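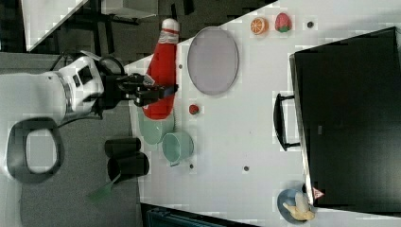

12/4/24 - White table, play kitchen set, laying out and putting back

Purpose of the entry: write down what is in the set, where it goes on the table, and what I think should be thrown out before we order any more of it. Nipon Thongsuk asked for a list. He will get a list with complaints in it, as usual.

The table

Still the white top with the four holes. The holes are from the old clamp rails and they are not going away. I priced a new top from Skornik in August and the answer was a number I did not pass on to anyone. Filler was tried on a scrap piece, shrank overnight, and left a dimple that looked worse than a hole. So the holes stay, and I have started using them as landmarks. The plate sits between the two upper ones, and the orange half and the strawberry go short of the upper right one. It beats masking tape, which leaves a gray line of glue that I then get to spend my lunch on.

Small round things should be kept off the holes. The little red one has already spent one afternoon parked in a hole while two grown adults looked under the radiator for it.

The set

Most of this came in the Kullero box. The mint green pieces are a good match for each other, and the plate matches nothing. I have called it gray in one entry and lavender in another, and Nipon says pink. Let the record show that it is the big plate. There is only the one, so call it whatever you like.

Orange half: good condition. The segments are bright and it sits flat if you put it cut side up. Please put it cut side up. Face down it is an orange lump, and I have had to answer for it.

Strawberry: lives beside the orange, top edge of the table. Fine.

Red bottle with the white cap: the label is faint and getting fainter. I used to stand it up, and it fell whenever anybody leaned on the table, so I now lay it down at the start and save it the trip. Goes on the left side.

Mint cup with the small handle: fine. The handle catches on the lip of the storage box, so put it in last.

Mint bowl: fine. It likes to end up on its side near the edge. If you find it on the floor, it was not pushed, it is just that kind of bowl.

Layout

Spent 30 minutes on this, which is too long to spend arranging fruit, and I would do it again. The old layout was everything in the middle, like a picnic that had been hit by weather. What I want is the plate up top with clear space in front of it, green things to the left, and fruit along the far side. The lower half of the table stays mostly open so there is somewhere to put a thing down without moving another thing first.

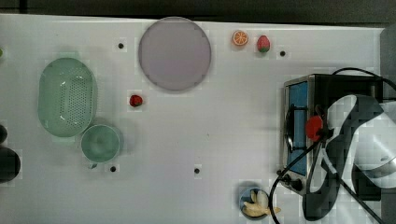

The colander is the awkward one. It is the biggest of the green pieces and it wants the whole left side, so the bowl has to tuck in under its lower right corner, close enough that they nearly touch. I tried the colander on the right and it took over the table. I tried putting the bowl inside it, and then everyone assumed the bowl was meant to stay there, including me the next morning.

Washing

Did the lot in the sink with dish soap. The colander took longer than the rest put together, all those holes, each one with its own private lint. Next time soak it first and go have coffee. Did not scrub the bottle label. I would like to keep what is left of it. The table got wiped with a damp cloth, and it still looks patchy in places, as it has since the Fedell cleaner incident. We are not buying that again no matter what the coupon says.

Putting away

Big flat pieces on the bottom, then the green, then fruit in the colander so it does not roll around in the box. Bottle down the side, cup last (see above). The lid shuts if you do it in that order. If it does not shut, you have not done it in that order, and sitting on it will not help. I have tested this.

To do

- Ask Ratanaporn whether they sell the plate on its own. I would like a spare before this one cracks and we have to agree on a color to order it in.
- Shelf 32 is labeled "kitchen" and holds extension cords. Either move the cords or change the label. Nipon votes for the label.
- Felt dots for under the bowl, maybe. Try two and see.
- Sweep under the table before the next layout. Check the radiator while you are down there.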